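Noltska Household Glossary
Data card and README, version 2

Summary

Noltska is a bilingual list of everyday household words, collected from speakers in the Zovaddale area. It holds 2427 entries. Each entry gives a headword, a part of speech, one or more English glosses, and a usage note where the speaker offered one. The list is meant for people building dictionaries, spelling checkers and teaching material. It contains no audio.

Contents of the archive

entries.tsv — the main table, one entry per line, UTF-8, tab-separated
variants.tsv — regional spellings, linked to the main table by entry number
sources.tsv — speaker codes, age band and village
CHANGES — differences from version 1

Fields in entries.tsv

id: whole number, never reused after a deletion
head: headword in the Cerberg spelling
pos: n, v, adj, adv or x (x is used for fixed phrases)
gloss: English meaning, with separate senses divided by a semicolon
note: free text, may be empty
src: one or more speaker codes, divided by a comma

Leading and trailing spaces have been stripped. Empty fields are left empty and are not marked with a dash or NA. 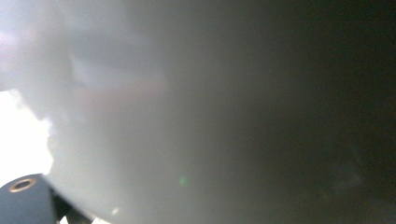 Collection

Words were gathered by topic: cooking, cleaning, furniture, clothing, repairs and storage. Irena Tomaszewski and Shirin Ebrahimi ran the sessions and wrote down each word as heard. Ghazal Najafi then moved the spellings to the Cerberg standard. Where a speaker objected to the standard form, the original was kept in variants.tsv and the objection was copied into the note field.

A word was accepted if at least two speakers knew it. There are 70 exceptions, all of them terms for older kitchen tools, which were accepted on the word of one speaker. They carry the tag "single" at the start of the note.

Checking

Nasrin Jalali read the whole table against the handwritten sheets. Azadeh Asadi checked the English glosses separately and did not see the sheets. Disagreements were settled by going back to the speaker. Three entries could not be settled and have the tag "open".

Known problems

Verbs of motion are thinly covered. The topic list did not call for them, and those present came up by chance.

The furniture section mixes general and narrow terms. Several speakers used one word for both "table" and "work surface", and the glosses follow the speaker, so the same headword may show two senses in one entry and a single sense in its variant.
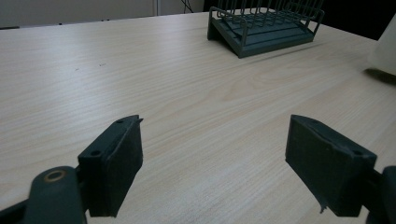
Light-coloured wooden table top with the wall behind.

Plural forms are given only when irregular. Version 1 listed all plurals, so scripts that read the old plural column will fail on this release.

Sorting by head in a default locale puts the accented vowels last. Use the Ojo script in the tools folder, or sort by id.

Privacy

Speaker names are not included. Codes were assigned in the order of signing up and say nothing about village or age. Notes were searched for names of people, and those found were replaced with [name].

Reuse

The list may be copied and changed for any purpose, provided the name Noltska and the version number are given. Corrections should quote the id, the field and the proposed text. Corrections received after July will go into the next version.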